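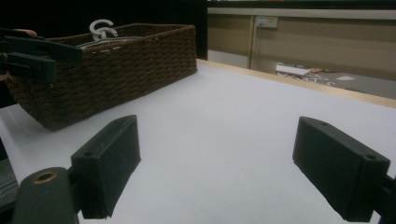 ## 11월, 토요일 오후 / 옷걸이 바구니 정리

지난번에 적다 만 것부터. 작업실 안쪽 옷장 문이 또 안 닫혀서 열어 봤더니 역시 옷걸이가 문제였다. 봉에 걸린 건 몇 개 안 되고 나머지는 바닥에 떨어져서 서로 고리를 물고 있었다ㅠㅠ 하나 집으면 줄줄이 따라 올라오는 그 상태. 그래서 오늘은 Skenley 납품 준비는 오전에 끝내고 오후 내내 옷걸이만 붙잡고 있었다.

일단 흰색 플라스틱 옷걸이만 갈색 바구니에 모으기로 했다. 전부 모아서 세어 보니 40개. 생각보다 많아서 좀 놀랐는데 작년에 Hovix에서 샘플 옷 받을 때마다 옷걸이째로 받아 온 게 계속 쌓인 거다. 그때 돌려보냈어야 했는데 다음번부터는 받는 자리에서 바로 빼서 돌려주기. (이거 메모 세 번째 쓰는 것 같다. 이번엔 진짜로!)

바구니에 넣는 방법은 세 가지 해 봤다.

- 세워서 꽂기: 보기엔 제일 깔끔한데 몇 개만 빼도 나머지가 옆으로 우르르 쓰러진다. 탈락.
- 고리 방향을 번갈아 가며 눕히기: 부피는 제일 적다. 그런데 꺼낼 때 양쪽 고리가 바구니 짜임에 걸려서 짜증이 난다.
- 고리를 전부 한쪽으로 몰아서 눕혀 쌓기: 고리가 테두리 위로 조금 삐죽 올라오긴 해도 위에서부터 하나씩 집으면 되니까 손이 편하다. 당분간 이걸로 간다.

세 번째 방법도 완벽하진 않다. 높이 쌓으면 위쪽 몇 개가 미끄러지고, 고리끼리 겹치면 결국 같이 딸려 나온다. 바구니 하나에 다 넣으려고 욕심내지 말고 절반은 옷장 봉에 걸어 두는 게 맞을 것 같다. 봉에 거는 것도 고리 방향 통일!! 뒤에서 앞으로 걸든 앞에서 뒤로 걸든 상관없으니 제발 한 방향으로만. 나는 앞에서 뒤로 걸었으니 다음에 정리하는 분도 그렇게 부탁드립니다.

### 바구니 얘기

바구니는 원래 Shirima 원단 자투리를 담던 거다. 자투리는 선반 아래 종이 상자로 옮겨 놨으니 찾는 사람은 거기 보면 된다. 엮어 만든 거라 틈에 실밥이 엄청 끼어 있었고, 청소기로는 안 빠져서 마른 칫솔로 결 따라 문질렀더니 그제야 좀 나왔다. 안쪽 모서리에서 시침핀도 2개 나왔다. 손 넣기 전에 꼭 한 번 뒤집어서 털 것. 찔리고 나서 쓰는 메모라 진심이다.

바구니 안에 천을 깔까도 생각했는데 일단 보류. 옷걸이 어깨 쪽에 파인 홈이 천에 걸릴 것 같고, 천이 밀리면 또 내가 다시 펴고 있을 게 뻔하다. 며칠 써 보고 바닥이 긁히면 그때 얇은 펠트라도 한 장 재단하기로.

### 작업대

옷걸이 분류는 작업대 위에서 했다. 바닥에 앉아서 하다가 허리가 너무 아파서 옮겼는데 훨씬 낫다. 특히 흰 바탕 위에 올려놓으니까 먼지 묻은 게 바로 보여서 닦을 것과 그냥 둘 것이 금방 갈린다. 다만 흰 옷걸이에 흰 바탕이라 가느다란 실금은 오히려 잘 안 보인다. 금 간 건 눈으로 찾지 말고 양쪽 어깨를 살짝 눌러 보는 게 빠르다. 따닥 소리 나면 버리는 쪽.
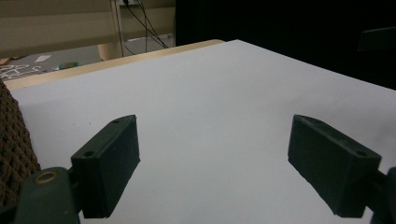 그리고 작업대 쓸 때 바구니는 가장자리 쪽으로 밀어 두고 가운데를 넓게 비우는 게 역시 편하다. 처음엔 바구니를 코앞에 놓고 했더니 옷걸이 펼칠 자리가 없어서 자꾸 팔꿈치로 쳤다. 별것 아닌데 자리만 바꿔도 속도가 꽤 달라지더라. 왼쪽에 바구니, 가운데서 닦고, 오른쪽으로 넘기기. 왼손잡이면 반대로 해도 되겠지만 그러면 전등 그림자가 좀 신경 쓰일 수도?

닦는 건 물걸레로 한 번, 마른 천으로 한 번이면 충분했다. Gimley 세제를 조금 풀어서도 해 봤는데 고리 쪽에 미끈한 느낌이 남아서 결국 다시 헹궜다. 괜히 일만 늘었으니 다음엔 그냥 물로만. 스티커 자국 남은 건 따로 빼 놨다. 사이즈 스티커가 왜 이렇게 안 떨어지는지 모르겠다. 손톱으로 긁다가 포기했고 드라이어로 데워 보는 건 다음번 숙제로 남긴다.

### 옷장 봉

폭이 60cm짜리 칸이라 옷걸이를 빈 채로 걸 때는 여유가 있는데, 겨울 샘플이 들어오면 얘기가 달라진다. 작년 이맘때도 코트 몇 벌에 봉이 꽉 차서 문이 떠 있었다. 두꺼운 옷은 이 얇은 플라스틱 옷걸이에 걸면 어깨가 처지니까 코트용 두꺼운 옷걸이를 따로 두는 게 좋겠다. 새로 사기 전에 창고 선반 맨 위 상자부터 확인하기! 거기 몇 개 있었던 것 같은데 의자 가져오기 귀찮아서 오늘은 안 봤다.

남은 일:

- [ ] 금 간 옷걸이 분리배출 (재질 표시 확인)
- [ ] 스티커 자국, 드라이어로 해 보기
- [ ] 창고 맨 위 상자 확인
- [ ] 바구니 손잡이 자리에 이름표 달지 말지 정하기
- [x] 자투리 원단 옮기기
- [x] 시침핀 핀쿠션으로 복귀

이름표는 나는 다는 쪽에 한 표. 안 달면 다음 달쯤 또 누가 자투리를 넣어 놓을 것 같다. 그 누가 나일 가능성도 꽤 높다ㅎㅎ 저녁 6시 좀 넘어서 작업대 한 번 더 닦고 불 끄고 나옴. 옷장 문은 오늘은 닫혔다.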